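**Monthly table and bench check – Gondent, unpacking room**
16 March 2026
Check sheet 162, follows on from the February sheet

Good morning, all. I've kept to the usual order so you can lay this beside last month's and compare, and where I had more to say than would fit in the box I've simply let it spill over, as I always do. Items marked with a cross need somebody to pick them up before the next check, please.
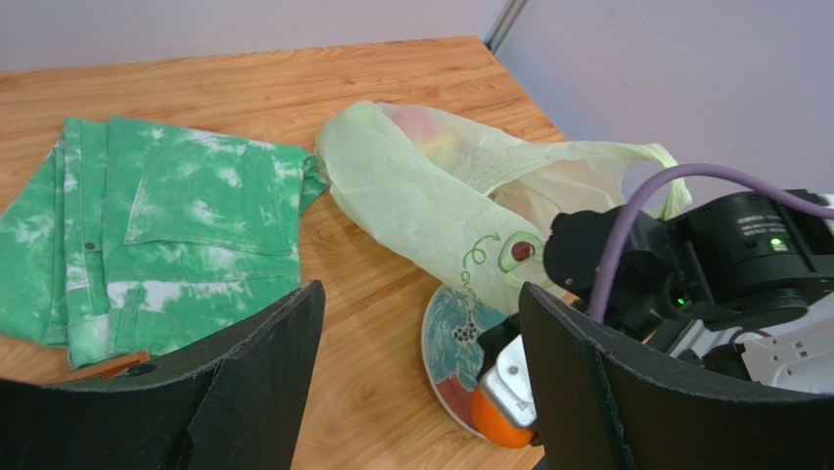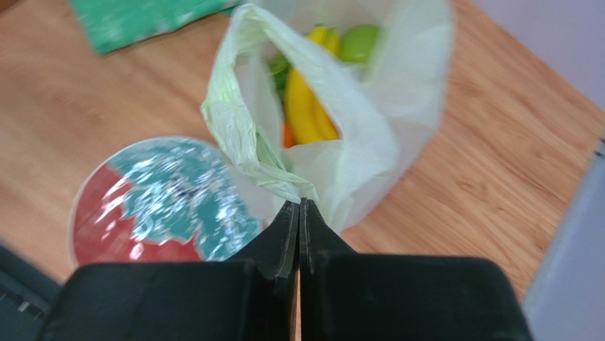
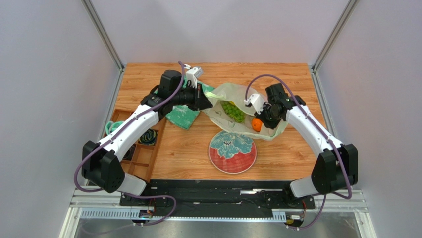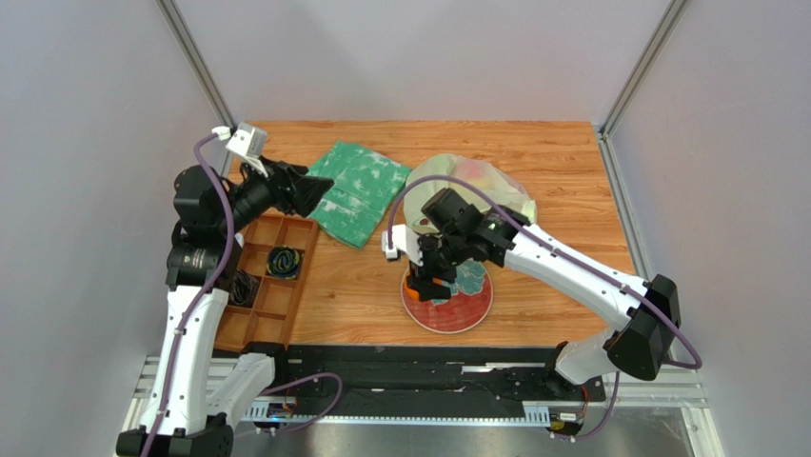

*Table 2: the wood-grain top, with the translucent bag on it.*

## 1. Table and surroundings

- [x] **Top sound, no splinters or lifting.** I ran a hand over the whole of it, and the orange-brown finish is wearing very nicely.
- [x] **Steady under load.** Leaned on all four corners, no wobble. Height measured at 94 cm, same as before.
- [x] **Walkway clear.** 110 cm at the narrowest point, and lovely to see it so tidy after the muddle we had in February with the Vukčević crates.
- [ ] **Edges wiped down.** Mostly yes, but there was a sticky patch along the near side that I'd like done again with warm water and a proper cloth. The spray on its own only moves it about!

## 2. Bags and packing

- [x] **Handles whole.** Both tugged firmly and both held.
- [ ] **Bag standing safely.** Could be better. In the first picture it's on its side and partly on top of the plate, and I would much prefer it straight on the wood. A thin bag on a smooth plate will slide at the slightest nudge, and then you have fruit all over the floor and somebody's ankle to think about.
- [x] **Soft fruit not at the bottom.** The bananas are nice and easy to reach in the second picture, with a green apple up near the opening. Do carry on putting the heavy things in first.
- [ ] **Loose fruit contained.** There's an orange at the edge of the plate in the first picture. A shallow bowl would do – we had a perfectly good one from Rikavska, if anyone remembers where it went.
- [ ] **Spare bags stored flat.** I found 30 of them stuffed behind the radiator. Please move them to the drawer, well away from the heat.

## 3. Crockery

- [x] **No chips or cracks.** Went round the rim of the patterned plate with a fingertip (the blue, teal and red one, which I'm rather fond of) and found nothing.
- [x] **Plates set back from the edge.** A hand's width is plenty. If in doubt, push it further in.

## 4. Cloth and clothing

- [x] **Clean and free of pins.** Checked the green mottled one with the back pocket, including inside the turn-up.
- [ ] **Kept away from food.** The green things and the fruit are sharing a table again. I know it's the nearest flat surface and I've done the same myself, but could we try for fabrics on table 1 and food on table 2? The Inum shelf is also free if you only want somewhere to put folded things down for five minutes.

## 5. To do before the next check

1. Second wipe of the near edge, table 2.
2. Find a bowl for the loose fruit.
3. Spare bags out from behind the radiator.
4. Labels for tables 1 and 2 – I have card and a thick pen if you want to borrow them.

Everything else passed, and thank you for leaving the room in such good order on a Friday evening. Please initial the sheet by the door once you've read this, and add anything I've missed in the margin.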